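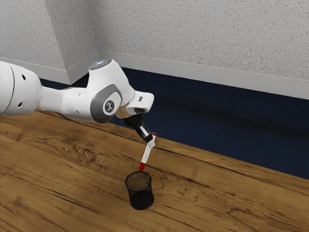 Keeping a paper diary again

Wed 24 July

I went back to a paper diary in January, after eleven years of keeping everything on my phone. I said I would write something once I had given it a fair go, and half a year seems fair.

The one I use is a Tazi, week to view, with a page for notes on the right-hand side. It cost more than I wanted to pay. I bought it from the stationer in Terkdale, the one by the bus station, because they let you open them and try the paper. My pen went through two of the cheaper ones. It doesn't go through this one unless I stop to think with the nib resting on the page, and I do that more than I realised.

The first month was poor. I wrote things down and then didn't look at them. I missed a dental check-up that was in the diary in capital letters, and I turned up a day early for lunch with Seija, who was still in her gardening clothes and gave me soup. After that I started leaving the diary open on the kitchen table overnight. I read it while the kettle boils. I haven't missed anything since the end of February, apart from one bin day.

I still use the phone for a few things. Anything that repeats every month stays on there, and so does the shared calendar with my sister for Dad's hospital visits. I tried copying those across by hand and got one of the times wrong, so I stopped.

What I write in it has changed. To begin with it was appointments only. Now there is a fair amount of other stuff: what the boiler man said about the pressure, how much the car cost, the name of the plum tree at Magdy's that I want to find for our garden. The notes page is usually full by Thursday. I put birthdays in with a red pen and everything else in black. I tried a colour for each member of the family and gave it up in a week.

Loubna asked whether I'd looked at the ring binder sort, where you can take pages out and move them. I had one years ago, a Kuline, and the rings never quite met. Pages tore at the holes and I lost most of an October. She gets on well with hers, though she uses it for work and has it on a desk all day. Mine goes in a bag with a water bottle and the dog's lead.

A few practical points for anyone thinking of doing the same. Get one with the whole week on one side. Write the phone number next to the appointment, as you'll want it on the morning. Use pencil for anything that depends on the weather. If your handwriting is as bad as mine, slow down for the times, as my 1s and 7s are the same shape.

The elastic strap has gone slack already and the corner of the cover is soft from the bag. The ribbon has frayed too. I sealed the end with a match and it has held so far.

Next year's are out in September. I'll probably get the same again, though Sorin tells me Devow do one with a pocket at the back, and I have a lot of loose receipts. I'll have a look at both when I'm next in town.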